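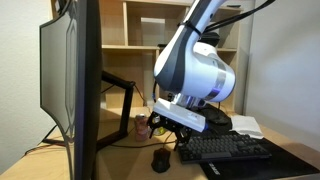

Desk Amnesty Reaches the Third Floor

Lam's office clean-up has made its way upstairs, and the desks up there are putting up a fight.

The design firm, which has rented two floors of the old Ustia building for longer than its carpet would like, gave staff until the end of February to get their work surfaces down to what a memo calls "the essentials." The memo then spends most of a page on what those are. A monitor is essential. So is a keyboard. A drink is allowed, one per person, provided it is upright and somebody still intends to finish it.

By that standard the desk with the big curved monitor is in decent shape. A pinkish-red can stands by the monitor's stand, well within the limit. The reddish cable running across the desktop is another matter. Cables were supposed to go underneath by noon, and a bag of 400 clips was left by the printer for the purpose. At last check the bag was still mostly full, although several clips had been put to work holding chips closed.

Open shelving has proved harder to police. The light wood units were bought from Skindau last year to give everyone a place for binders, and everyone promptly found other things to put on them. The second floor alone gave up 20 coffee mugs, a bowling trophy and a fondue set with one fork. All of it went into a box marked "Free," where the fondue set was gone within the hour. The trophy remains available.

Lam set aside $600 for the whole effort, most of it for bins and labels. The labels came from Dratov and stick to everything except the bins.

Opinion upstairs is divided. One camp says a clear desk makes it easier to think. The other says it makes it easier to see who is at lunch. A sign-up sheet for extra storage boxes drew 40 requests before it was taken down, and it has since been found in use as a coaster.

A final walk-through is set for 4 p.m. on the last working day of the month. Anything left on the floor after that goes to the basement, which is next on the list. Staff with an interest in the bowling trophy should ask at the front desk.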